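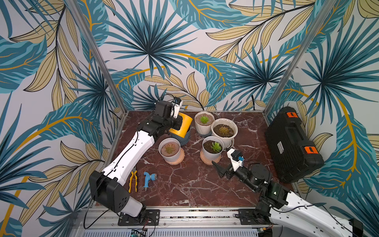 Cisaswood peel-and-stick wallpaper, large leaf pattern: review

I bought six rolls of this in October to do the spare room and the hallway outside it. The walls are painted plasterboard, about as plain as they come, and I'd hung proper pasted paper only once before, badly.

What you get
Each roll comes in a cardboard tube with a printed sheet of instructions. There is no smoother in the pack, so I used a plastic one from the hardware store. The backing has a grid on it, which helps a lot with cutting.

Hanging it
Wash the walls with sugar soap and leave them overnight. I skipped this behind the door and that strip has lifted at the skirting board twice. The rest has stayed put through a humid summer.

The first drop took me 28 minutes, mostly because I peeled off too much backing at once and it stuck to itself. After that I peeled a forearm's length at a time and it went much faster. My neighbour Afiq Yusof held the top edge for the long hallway drops. You can manage alone in a small room, but I wouldn't try it under a high ceiling.

Inside corners are the weak point. The paper is thick and doesn't like being pushed into a right angle — cut it just past the corner and overlap the next piece.

Matching the pattern
Big patterns waste paper. The repeat is long and I lost almost two rolls to offcuts, so order more than the calculator on the website tells you. Get it all in one go as well. A roll I added later was slightly greener than the others and ended up inside the wardrobe.

Wear
It wipes clean with a damp cloth. Texta came off with a bit of dish soap, biro didn't. Dewanti Yeoh at the Pratville shop told me to keep the offcuts for patches, and I've used one already, near the light switch.

Would I buy it again? For a bedroom, yes. For the hallway I'd pay more and get pasted paper.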